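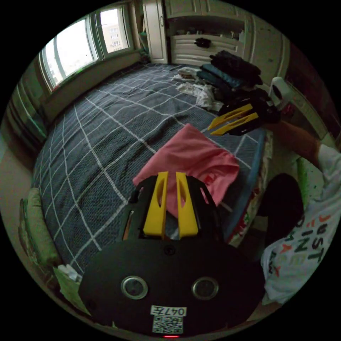
Skedarcombe bedroom notebook
Feb 19, 2022
2 min read

Folding, again. Any hope that the clothes would sort themselves out over lunch has been dropped from the plan.

Working on the bed, as the Mosmont table is still under the ironing. The bed is the right height if you kneel and the wrong height for everything else. The grid on the cover is handy for squaring up a T-shirt: line the hem up with one of the white lines, fold the sides in to the next line that looks reasonable, then bring the bottom up. Cover has to be pulled tight first or the grid wanders, and so does the shirt.

Order so far: darks first, stacked on the far side. Pink one after that. Whites last, and they can stay in a heap until I feel stronger.

Notes on the stack. The Abou Zeid method (thirds, then half) gives a neat parcel that falls over at 7 high. The Stadow method (half, half, half again) stands up better but leaves a crease across the chest that would take an iron to shift, see table, above. I timed both. Thirds took 34 seconds a shirt and halves took 130, although I stopped in the middle of that one to look for a sock. Result stands until somebody repeats it with both socks present.

Pink cloth has a small red mark near one edge. Check before it goes away for good. If it's a stain it goes back in the wash, and if it's meant to be there I owe it an apology.

Wardrobe: folded things to the open shelves, anything long behind the tall door. Don't use the windowsill as a halfway house. Last month's halfway house is still in a bag.

Daylight is good by the window, so do the navy and black sorting before it goes. Under the ceiling bulb they are the same colour – this has been established at some cost.

To do before March: whites, socks, a second go at halves.

Last updated: after the darks, before the whites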